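MEDIA RELEASE
For release: immediate
Issued by: Fuvberg Laundry and Linen, October

FUVBERG OPENS A FOLDING ROOM, AND YOU'RE ALL INVITED TO BRING YOUR JUMPERS

G'day from the back room at Fuvberg! I'm Freya Oakley, and I've been asked to write this one myself because our last release was so stiff that my own mum rang to ask if I'd been sacked. So it's first person this time, and you'll have to put up with me.

The news is that we've knocked through the old storeroom behind the shop and turned it into a proper folding room. It opens to the public this October, mornings from 10, and it's free to use if you've washed with us that day. If you haven't, it's a gold coin in the tin by the door.

What's a folding room? Fair question, I got it from the bank as well. It's a warm room with big tables at a height that doesn't wreck your back, lamps you can pull down over your work, and somebody on hand who knows what to do with a fitted sheet. You bring the clean washing, you get it sorted, you go home with a bag of neat squares and the arvo still in front of you. We had people folding on top of the machines for years and dropping socks down the gap (we've got a box of those socks, by the way, please come and claim them).

The tables were built by Rodrigo Moya out of timber from the old shearing shed, and they're a beautiful colour now that he's oiled them. He wanted them square-edged and I wanted them rounded so nothing would snag, and we went back and forth on that for most of the winter. I won. The shelving is by Sveinbjörnsson, bought second-hand from a closing-down haberdashery, and it still has the little brass label holders on the front. We've filled the labels in by hand, so if you can't read "tea towels" that's my doing.

Twice a week we're running a session called Fistska, which is Lovisa Eklund's name for it and she won't tell me where she got it. It's for knits and other soft things only. Lovisa spent years finishing knitwear in a mill and she's very firm on a few points: jumpers are folded, never hung; sleeves go in before the body comes up; and you don't press down on a pile to make it fit. There are 10 places in each session and you can put your name down at the counter. Bring 2 or 3 pieces you're fond of and leave the rest at home, it's an hour and she doesn't rush.

Eskil Eklund, who is Lovisa's brother and our new floor manager, gave me a quote for this release and I promised to use all of it: "People think the washing is finished when the machine stops. It's sitting there in a heap getting creases. I'd like to see fewer heaps."

He's a man of few words, Eskil. I think he was pleased with that one.

The other new thing is Prisesov, our mending shelf. Chun-hung Fu looks after it, and it's for anything you find while you're folding — a popped seam, a cuff that's let go, a button hanging by one thread. Leave it on the shelf with a tag and Chun-hung will have it back to you within 7 days. Small repairs are by donation. He'll be straight with you if a thing is past saving, and he was about my gardening cardigan, so be warned. 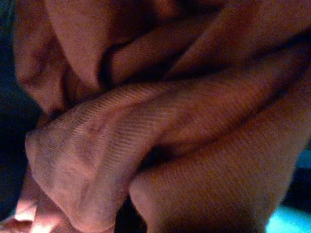
Ribbed knits get a whole session to themselves, and they're the ones I had to learn all over again. I'd always treated them like a T-shirt, flat on the table, three quick folds, into the drawer. Lovisa had me slow down and run my hand along the fabric first, feeling which way it wanted to go. A pale pink knit bunched up in a thick roll, with those fine lines running slantwise over it and little puckers all along, is her idea of a good place to start! You open it out gently, stroke along the ribs and never across them, and let it sit a minute before the first fold. I was hopeless at it for a fortnight. I'm passable now, and my drawers at home shut properly for the first time since we moved in.

A few practical bits before I let you go. The room is step-free from the lane side, and prams are fine. There's a kettle, bring your own mug. Kids are welcome and there's a low table for them with a basket of face washers to practise on. We can't take wet washing in there, the floor won't stand for it, so run it through the dryer or hang it in the yard first.

If you're from the local paper or community radio, come at opening and ask for me or Eskil. You're welcome to take pictures of the tables, Rodrigo would love that, and Lovisa is happy to chat about knitwear for as long as you've got — allow extra time. Please check with customers before you photograph their smalls.

Contact: Freya Oakley, at the front counter, Fuvberg Laundry and Linen, or leave a note in the tin.

ENDS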